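The Extra in Row Two

The casting call wanted 80 people who could look cold. I drove to Lirnside before sunrise and stood in a parking lot with the rest of them while a woman handed out wool coats. Mine had a name sewn inside the collar – Pridby, which was the town in the movie.

Caron was the third film in the series. I had seen the first two in a theater with my brother, back when we still did that. He liked the villain. I liked the dog.

They put me in row two of the crowd at the train station. When the lead actress ran past, we were supposed to turn our heads to the left. We did it all morning. She was shorter than I expected, and she said sorry every time she bumped someone's shoulder.

At lunch I called my brother. He fixes computers out of his garage and never picks up, but he picked up. I told him where I was. He asked about the dog. I said I hadn't seen a dog.
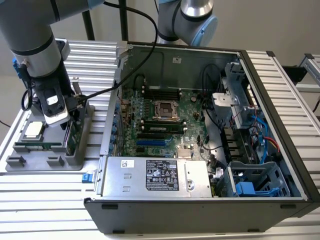 An open tower, no processor in the socket.

"They'd better not have cut the dog," he said.

It was the longest talk we'd had since March. He told me he still had the ticket stubs from the second one. He asked what the pay was and I said it came with a sandwich.

The movie opened the next year. We sat near the back and shared a box of Brikanen mints. The station scene lasted two seconds. I saw a gray coat, a hat and part of an ear.

"That's you," my brother said, too loud.

I don't think it was. The ear looked wrong. But he had grabbed my sleeve, and up on the screen the dog had just come around the corner, so I told him yes.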